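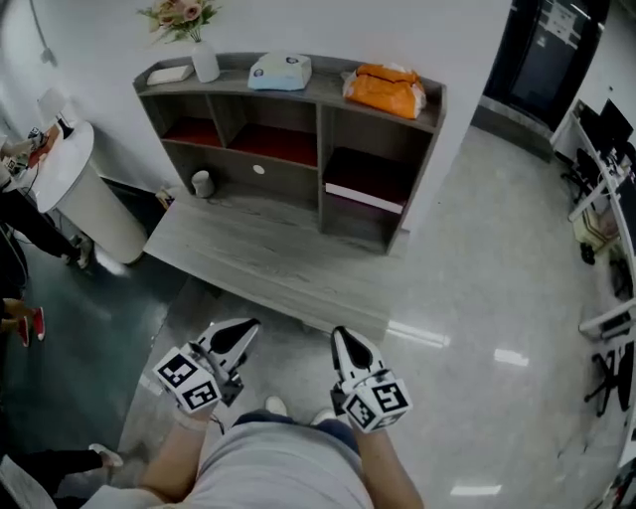

Chapter 6
Storage Loads and Floor Capacity

6.1 Scope

A floor carries two kinds of load. The dead load is the weight of the building itself: slab, finish, ceiling and fixed services. The live load is everything that can be moved in or out, including people, furniture and stored goods. This chapter deals with the part of the live load that comes from storage. Wind and earthquake loads are covered in later chapters.

Storage differs from other live loads in two respects. It stays in place for long periods, so that creep in the floor must be checked, and it tends to grow. A shelf that is half full when a tenant moves in is seldom half full at the end of the lease.

6.2 Area load and point load

Suppose a loaded shelving unit has a mass of 600 kg and stands on four feet, with the mass shared equally. Each foot then passes 150 kg to the floor. If the feet are small, the pressure under each one may mark or crush the floor finish even where the slab has ample strength. A base or platform under the unit spreads the load over a larger area. It does not reduce the total.

The designer must therefore make two separate checks:

(a) the total load against the strength of the floor span;
(b) the local pressure against the strength of the finish and the layer directly below it.

Passing one check says nothing about the other. In the Gastullow archive study (Section 6.5), the slab passed with a margin of 20 percent while the finish failed under 6 of the 60 units surveyed.

6.3 Position on the span

The same unit produces different bending effects in different places. Near a supporting wall, most of its weight passes directly to the wall. At midspan, bending in the floor is at its greatest – this is the case to use when the final layout is unknown. Lý's method, set out in the next section, treats a row of units as a line load and gives the bending moment for any position along the span.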